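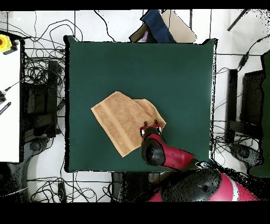

A tan towel on the green table, partly folded.

Ceasefire talks at Villey: where things stand, 2/13/19

Many of you have written to ask how the talks between Kedine and Samonte are getting on, and I'm sorry it has taken me so long to sit down and answer properly. The two sides met again at Villey, with 12 delegates from Kedine and 11 from Samonte, and after a slow first morning they did at least agree to keep the Prostow road open to food lorries for another 15 days.

It's a small thing, I know, and the shelling in the hills hasn't stopped. But Marilou Dizon, who has been writing to us from Prostow since November, tells me 200 families have gone back to the lower town, and the bakery by the bridge is selling bread again – in the mornings, anyway.

The harder questions (prisoners, the border posts, who runs the port) have been left for the next round. Nuria Sepúlveda will be following that one for us and has promised a longer piece for the spring issue, so do keep your letters coming and I'll pass them all on to her.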